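Inicio | Talleres | Proyectos | Para peques curiosos | Contacto

¿Cómo aprende un robot a enchufar cosas?

Por el equipo del Club Gronutau - febrero
17 comentarios | Compartir

¡Hola otra vez! Este curso, en el club, nuestro proyecto se llama Kasten y va de enchufes. Sí, de enchufes (yo también puse cara rara cuando lo votamos).

Tú miras la regleta, mueves la mano y listo. Un robot necesita saber dónde está cada agujero y hacia dónde apunta la pinza, y por eso lleva una cámara pequeñita en la muñeca - es como tener un ojo en el puño.

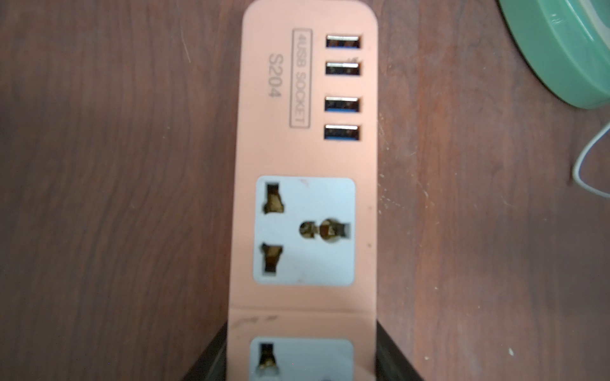
La regleta vista desde la muñeca: cuatro puertos USB y, más abajo, el primer enchufe.

Fíjate en los agujeros, ¡qué formas tan distintas! En una toma así caben varios tipos de clavija, y el programa tiene que aprender cuál va con cuál.

Nuestro robot tiene dos brazos. Los llamamos Pruller y Skidport, y todavía discutimos cuál es el bueno. Una cámara fija mira la mesa entera, y así el ordenador junta lo que ve de cerca con lo que ve de lejos. 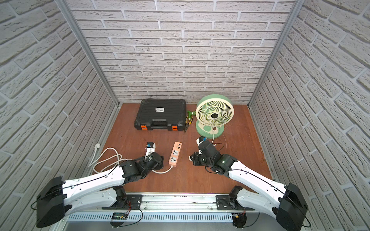

Los dos brazos, con la regleta en medio y el ventilador al fondo.

Para enseñarle, movemos nosotros los brazos con unos mandos y el ordenador lo apunta todo. Luego repetimos. Y repetimos. Llevamos más de 800 intentos y queremos llegar a 3,000 antes del verano. ¡Menos mal que hay merienda!

Lo más difícil es que los brazos trabajen muy juntos sin estorbarse. 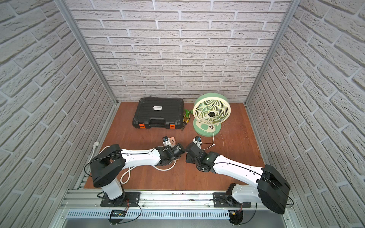
Las dos pinzas, casi tocándose.

Prueba en casa, pero sin electricidad: coge un bolígrafo y su tapa, cierra un ojo y ponle la tapa con el brazo estirado. Hazlo 30 veces y apunta los fallos. Yo el domingo fallé un montón.

Siguiente: ¿qué es un sensor?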